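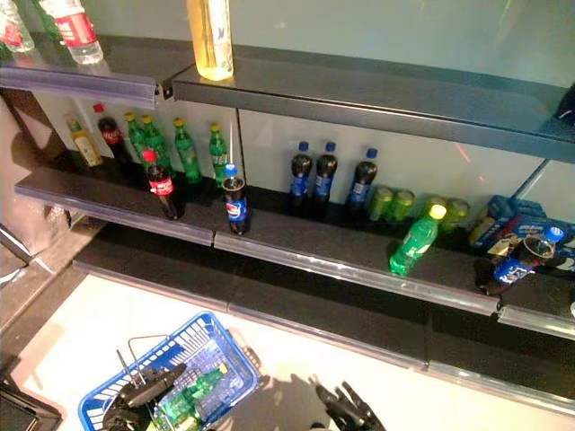
Grirura is a method for training two-armed robots to pick goods off shop shelves, one hand on the basket, the other on the product. Developed at Cevholm by Yeshi Gebretsadik. Named after nothing in particular.

Method
The policy learns from 2,547 demonstrations on a mock drinks shelf - bottles, cans, packaged biscuits. Items may be upright or knocked over. Input is the head camera only, no depth. Each trial is 5 items.
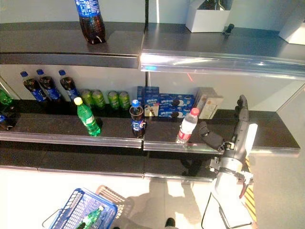 Results
Over 100 trials the full basket order was completed in 62. Most failures were green bottles and cans, which the model mixed up when they stood close togther. The older Hastus method was slower at the regrasp and never tested with a held basket. Tilt of the basket matters too - too steep and 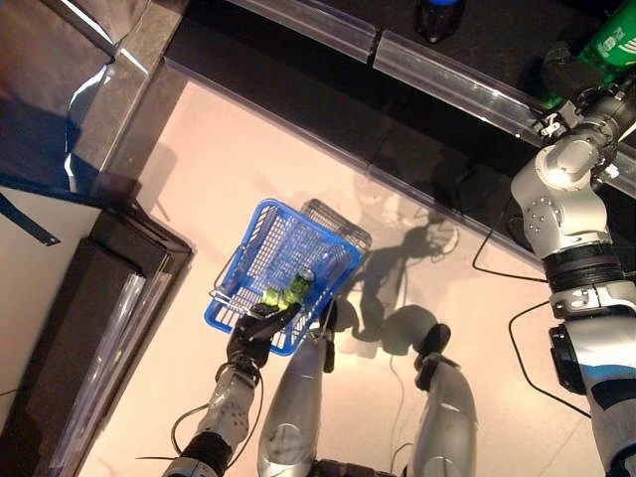

the next item hits the rim. A later version, Đàm, adds a wrist correction for this. Results not yet publshed.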